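Ducks in Color: notes for the Destomwood talk

Length 30 minutes, questions after. Handling box stays closed until the break or people will stop listening (I would).

OPENING

Say hello, say thank you for coming out in January. Hold up the big yellow one from my own bathroom and wait a second. Everybody in the room knows what it is. You could hold it up at the far end of a parking lot and they'd still know. Round head, round body, orange beak, done! I can't think of many toys that get recognized on so little.

Then: "Tonight I want to talk about what happens when you change the one thing people think they can't do without, the yellow."

Ask for hands. Who has a yellow duck at home? Who has one in another color? Who bought that other color on purpose? Give them time with the last one, there are usually good stories in it.

HOW I GOT HERE

Keep short. I bought a mixed bag at the Loltard shop for my niece, thinking I'd get yellow ones. Opened it at the kitchen table and there was a green one in there and I was gone, completely gone. I kept the green one. She has been told.

I now have 23 ducks, which by collector standards is a windowsill. I'm fine with that. I like to have them all out where I can see them, and past a certain number they'd have to live in a drawer.

WHAT MAKES A DUCK A DUCK

Put five minutes on this, it's the heart of the talk.

Start with the outline. Two round shapes, a small one and a bigger one, with a waist between them. From the side you get the chest and the tail and it's all very clear. From straight above it gets much stranger. The tail can turn into a little nub. Take the beak away and you might be holding a peanut.

So the beak does a huge amount of work. It's the smallest part most people would name and it tells you which way the duck is going. On a yellow body an orange beak is a close neighbor in color and still you find it straight away. On green it jumps out at you. On blue it's gorgeous, my favorite pairing of the lot. On red it has the hardest time, red and orange sit so close together.

Pass around the printed sheet with the outlines here, the one with no color on it. Ask which way each one is facing. They'll argue. Let them.

COLOR

Slow down. Let people look before saying anything, then ask which color they went to first. 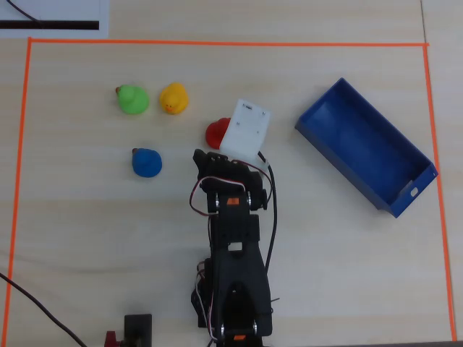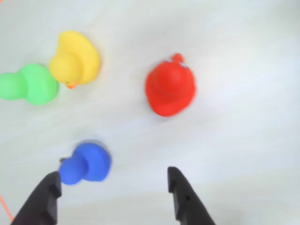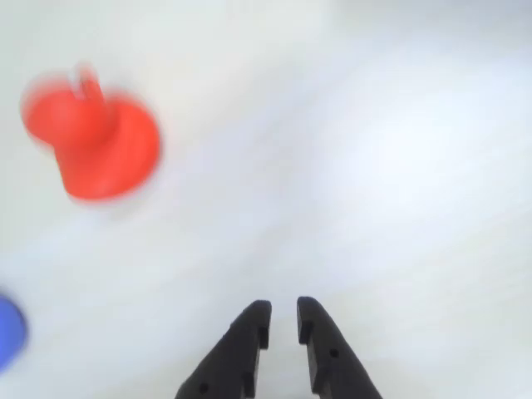

Ottar Lindqvist wrote back, when I sent around my outline, that color is where beginners start and shape is where they end up. He'd have me cut this whole section in half and talk about necks. A good neck, he says, is why some ducks look proud and others look as if they've just been told off, and he would trade every red duck on his shelf for one yellow with a decent neck.

I love this and I'm going to read it out. I also think he's wrong! Well, half wrong. He's completely right about necks. But color is why anyone picks the thing up in the first place, and you can't get to the neck without picking it up.

My case for color, say it in your own words, don't read:

Yellow is home. You stop seeing it as a choice. Put a yellow one next to any other color and the other one looks like it's visiting.

Green makes people laugh, I don't know why. A bright one is pure frog. A light one goes soft and old-fashioned, like a kitchen cabinet from my grandmother's time.

Blue looks calm on a shelf and then vanishes in the bath. If you're buying for a child who likes to hunt around under the bubbles, blue is the best fun.

Red gets the eye from across the room. I used to think red ducks were a bit much. Then I put a Vaven red at the end of the shelf, and the whole row looked better for it, the way one red coat sorts out a gray street.

Have the four samples on the lectern and move them around as you talk. Put green and yellow together, then pull them apart. It's amazing how the mood changes - a pair is a conversation, and a duck off by itself looks like it's thinking something over. Don't rush this. Last time I talked over it and wished I hadn't.

FINISH: MATTE AND GLOSSY

Quick one. A glossy duck gives you a bright spot of light on the head and the back, so you read the roundness right away. A matte one goes quiet and you notice the color more. Pyo ducks come both ways and I have 2 of the same mold to pass around, one of each. Ask people to close their eyes and say which they've got. Fingers are better at this than you'd expect.

Mention eyes while the ducks are going around. Painted eyes rub off before anything else does. A duck with half an eye left is, to me, the best duck there is, but sellers will disagree with me, and if you want to buy clean examples look at the eyes first and the underside second.

LOOKING AFTER THEM

Someone always asks about the black stuff, so get in first. If there's a hole in the bottom, water gets in and stays in. Squeeze it out after every bath and stand the duck hole down on a towel. Sealed ones are easier. I don't keep mine in direct sun and I'd say that goes double for the red ones - my oldest went a sort of salmon along one side. I still have it. I turn the salmon side to the wall when Ottar comes over.

Mixed colors in one bag: wrap them. I had a dark one leave a mark on a pale one over a summer in the attic and it never came off.

SETTING OUT A SHELF

If time is short, skip to the box.

Try the loose cluster first. Straight rows look like a store. Let a couple sit side by side, drop the next one a little lower or farther forward, turn one so it faces the wrong way. Step back to the door. Look at it from there, because that's where you'll see it from most mornings with a toothbrush in your mouth.

Then swap two colors and go back to the door again. I can lose up to an hour doing this and I recommend it to everybody.

THE BOX

Open it. Everyone takes one out, any color, and tells the person next to them why they went for it. I'll go around and listen. Whoever gets the green one has to give it back before they leave, I have counted them.

Questions. Then coffee, and the Loltard price list is on the table by the coats.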